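Clallik and Misen: notes from a month of gripper trials

Posted by Shamim Kazmi

Since the start of April our group has been comparing two sets of fingers for the pair of arms on the bench. The first set, the Clallik, is a two-finger parallel design that we have used for most of our work to date. The second, the Misen, is a multi-finger design supplied with its own controller. The purpose of the trial was to decide which of the two should remain fitted for the bottle-handling work at Plomulbridge.

The procedure was kept simple. Each run began with bottles lying on their sides on a soft mat. The arm was required to pick up one bottle, bring it upright, hold it clear of the mat and lay it down again with the cap facing the same way as before. A run was recorded as a failure if the bottle slipped, turned in the grip or touched its neighbor on the way down. Each set of fingers was given 500 runs, with a check of the joint offsets after every 20.

The Clallik performed well on rigid boxes in earlier work, and it was the faster of the two on this task. Its weakness was rotation. A round bottle held between two flat pads tends to roll as it is lifted, and raising the closing force dented the plastic. The Misen was slower to close – noticeably so with the default settings – but it kept the label facing the same way in nearly all runs.
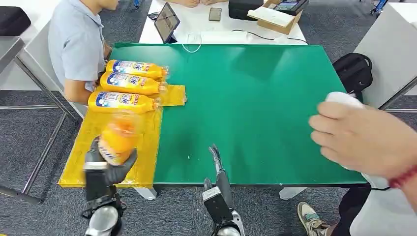 Bottle pick with the left arm; right gripper open.

The controllers deserve a separate remark. The Misen unit accepts position commands only, and its log stops without warning at 2000 entries. One long session on a Thursday was lost for this reason, and the files are now saved at each offset check. Swati, our logging software, required a small change to read the new format.

On the present evidence I have recommended that the Misen fingers stay on both arms. The Clallik set will be kept for box work. The next trial will use the same mat and layout with glass jars, and the closing speed will be raised in small steps until the first slips appear.

Filed under: grippers, bench trials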